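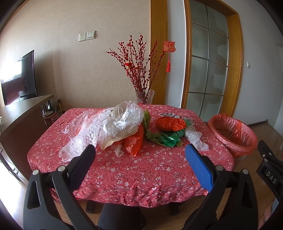
Tamer Hakim wants to know whether anybody has found a way to store plastic bags that lasts longer than a week, and so do I, which is why I'm bumping this thread. I've got a drawer in the kitchen that won't close anymore. Grocery bags, produce bags, bubble wrap from packages, all of it mashed together. I tried folding them into those little triangles – I got through 5 and gave up. We rent a small place in Jurlow and there's no pantry. What do you all do?
Posted by Rosalía Prieto

Leonidas Kalogeropoulos
Sort first, then store. I did ours one evening in July, and the job was done before dinner. Dump everything on a table with a cloth you can wash, and pull out anything with a hole or a sticky spot. Bubble wrap goes with your mailing stuff, not with the bags. Then stuff the good ones into an empty tissue box, one at a time, with the handle of each looped through the one before so they pull out in a chain. One box holds 40 of the thin grocery kind if you squash the air out. When the box is full, you stop saving bags. That last rule is the hard one! My wife still sneaks them in under the sink.

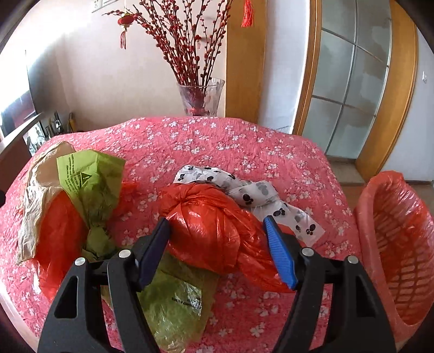
More in Kitchen & Storage

Unai Paredes
I just hang one big bag on the pantry door and shove the rest in it. Works fine. Oh wait, you said no pantry. Back of the bathroom door then?

Tarcísio Cavalcanti
Check whether your grocery store has a drop-off bin for the stretchy kind. The one on Sutcliffe keeps it by the carts. They have to be clean and dry, and pull the receipts out first (I always forget). The crinkly ones usually can't go in, so I use those for cat litter. I keep 4 in the car and that's plenty for us.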